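**To:** Leltero Home Orchard List
**Subject:** Re: Navels still green at the stem end, pick or leave?

June 2022

On Tuesday a member on the MacPherson Road side wrote:

> Hi all,
>
> We moved in last January and inherited four citrus trees with the house. Two are navels, one is a mandarin with no label, and one might be a Lisbon lemon. The mandarin has coloured up well and the kids have started on it. The navels are a decent size but still green around the stem end, and a couple are green all over on the south side of the tree.
>
> I picked one and it was sour, though juicy enough. The neighbour reckons they should all come off before the frosts. The bloke at the rural supplies said leave them until August. I don't know who to believe.
>
> Also, the leaves on the older navel are going yellow between the veins. It got a bag of Telura citrus pellets in autumn, spread right up against the trunk. Was that wrong?
>
> We are on tank water and have 240 mm in the gauge for the year so far, if that matters.

Welcome to the list. I'll take these in order, and others can correct me where their place is different.

**Colour.** Skin colour in citrus is mostly about temperature. The green goes when the nights get cold, and in a mild autumn like the one we just had it hangs on well after the inside has started to sweeten. In the tropics you can get ripe oranges that never turn orange at all. Mandarins usually colour ahead of navels in our district, so what you are seeing is normal. The south side of the tree is always last.

**Taste.** Pick one fruit from the north side and one from the south side every fortnight, cut them across the middle and taste them both. Write it on the calendar. Citrus doesn't sweeten after picking the way a pear or a banana does, so once it is off the tree you have what you have. If it's sour, leave the rest.

**Frost.** Your neighbour isn't being silly. The low paddocks along MacPherson Road get it harder than we do up the hill. A light frost won't hurt fruit on a grown tree. A few hours below minus two or minus three can, and you'll know from the dry, grainy flesh a couple of weeks later. If a bad one is forecast, pick what is ready, water the ground the afternoon before if you can spare it, and throw an old sheet over the young trees. Take the sheet off in the morning.
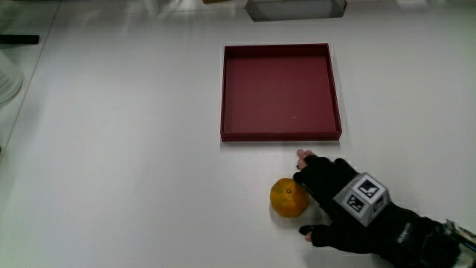
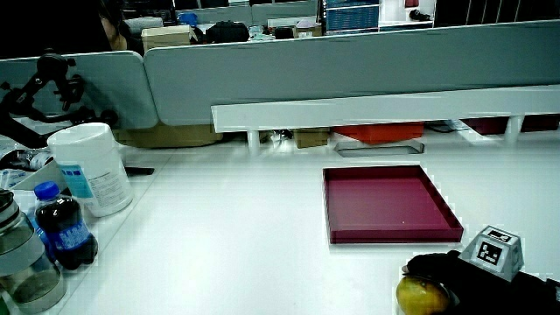
Can you store citrus at room temperature once it's picked?

For a week or two, in a cool room with some air around it. Past that, put it in the crisper, where mandarins keep for two or three weeks and navels for a month or more. Snip the fruit off with a short button of stalk and leave the skins unwashed until you want to eat them. Any with a puncture or a torn stem end should be eaten first, as they go mouldy and take the others with them.

**Yellow leaves.** Yellow between the veins with the veins staying green is usually iron, manganese or magnesium. Which one depends on where it shows. On new leaves it tends to be iron or manganese. On old leaves, with a green wedge left at the base, it's more likely magnesium. Have a look and write back. In the limey soil below the railway line the iron is often there already and the tree can't get at it, so adding more fertiliser does very little. Test the pH before buying anything. A kit does plenty of tests and the list has one that can be borrowed, see the bottom of this message.

Cold soil will also yellow a citrus tree in winter with nothing missing at all. If the new growth in October comes through green, you can stop worrying.

**Pellets.** Up against the trunk is the wrong spot. The feeding roots are out under the drip line and a bit past it. Rake the pellets back from the trunk, and keep mulch a hand's width clear of it too, or you'll get collar rot. Don't feed again now. Wait until late August, spread it evenly under the outer canopy and water it in well. With your gauge reading I'd give each grown tree 70 litres beforehand so it isn't going onto dry ground.

**The lemon.** Lisbons are thorny, particularly inside the tree, and the fruit has a fairly pointed nipple. Eurekas have few thorns and crop more or less all year. If it's full of thorns and all of the shoots come from below the graft, then it may be the rootstock taking over. Leaves in threes mean trifoliata, and those shoots should be pulled off.

**Gall wasp.** Since you have inherited the trees, check for lumps on last season's twigs. Cut them out by the end of August, before the wasps emerge. Small bits can be solarised in a sealed plastic bag left in the sun for a month. Don't put them in the compost.

A few list matters while I'm here:

- The Skurnport hall swap table is on again, first Saturday of the month, 9 to 11. Last winter 312 kg of fruit went across it and most of that was lemons, so bring something else if you have it.
- Fruit from outside the district can't come onto the table. Fruit fly rules still apply.
- The pH kit is at the hall in the cupboard under the urn. Sign the sheet and rinse the plate before it goes back.
- The list is now at 706 addresses and a number of them are bouncing. If you've changed providers, please update yours.
- Please trim quoted messages when you reply. The digest version is getting very long.

If anyone on MacPherson Road has frost readings from last winter, could you post them? The weather station is at the top of the hill and isn't much use to people on the flat.

List moderator, Leltero Home Orchard List
Skurnport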